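4.2 What the wrist view adds

I'll admit we nearly left the wrist camera out of the Vamia runs altogether. The side camera in our Trarnurville lab sees the whole table, so a second view felt like a luxury, and every extra stream slows training down. Then we looked at where the side-only policy went wrong. Most of its misses were small sideways errors in the last few centimetres, right where a fixed camera has the least to say. So in went the wrist view (Figure 3a), and the way a finger lines up with the rim of a bowl became something the policy could learn from.

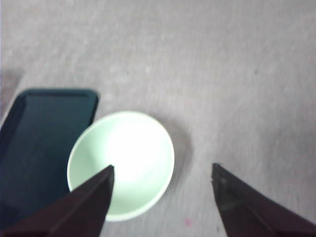
How many demonstrations does the policy need before the wrist view starts to pay off? With 20 demonstrations the two versions were hard to tell apart, and the gap only opened up properly once we trained on all 100.

We were a bit surprised by that, as we'd expected the close-up view to help most when data was scarce. Our best guess is that wrist images change so much with every little turn of the arm that a small set just doesn't cover them. The Rollier baseline, which crops and re-scales its wrist images before training, did suffer less at the low end, and that fits the guess (though it doesn't prove it).
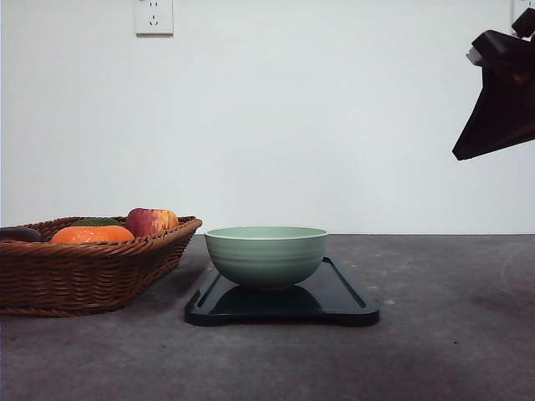 Figure 3. Views used in Section 4: (a) wrist camera, (b) side camera.

Our second question was whether the policy really learns what to pick up, or just heads for a favourite patch of table. We borrowed the shuffling test from the Cortés protocol for this – same objects, new places, 15 layouts per policy. A bowl standing on a tray with a fruit basket right beside it, as in Figure 3b, is a fair test of this sort, as there are several rims close together and a lazy policy can go for any of them. The side-only version picked the wrong rim in 3 of the 15 layouts. With both views it never did, but it was slower to commit, and we haven't found a way round that yet.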